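Trois semaines sans sucre (ou presque)

Bon. Pas écrit depuis février, je sais. Boulot, déménagement à Verden, la chaudière, tout ça.

Donc le sucre. J'ai arrêté le 1er du mois, sans préparation, placards encore pleins de biscuits Fusby. Mauvaise idée. Premier jour facile. Deuxième jour, mal de tête jusqu'au soir. Le quatrième j'ai mangé une cuillère de confiture debout devant l'évier, à 15 h, voilà c'est dit.

Le plus dur c'est pas les desserts. C'est le café. Je le buvais avec deux sucres depuis le lycée et sans, c'est une punition. J'ai changé de paquet, pris le moulu de chez Ahonen - plus doux, moins amer. Ça passe. Avec un peu de lait, ça passe même bien.

Ensuite les étiquettes. Du sucre dans la moutarde, dans le jambon, dans les carottes rapées. Je passe plus de 15 minutes au rayon conserves maintenant, les gens me contournent.

Côté sommeil, mieux je crois. Côté humeur, demandez à la maison. Poids, aucune idée, pas de balance, pas envie.

Ce que je mange à la place : amandes, pommes, fromage (trop de fromage). Recette du pain aux noix bientot, promis.
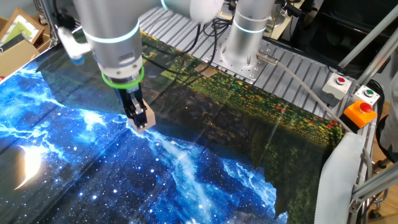
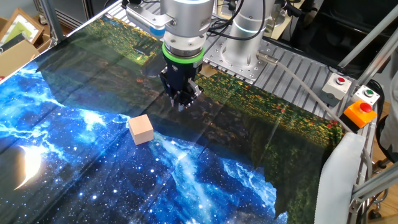
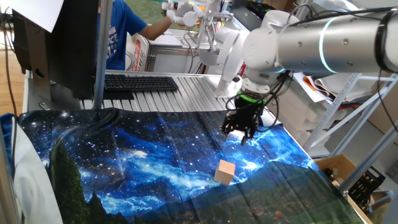
Ifeoma Edet m'écrit que le café sans sucre, elle a mis deux mois à s'y faire, et que le lait c'est tricher puisqu'il y en a dedans aussi, du sucre. Bon. Je garde le lait.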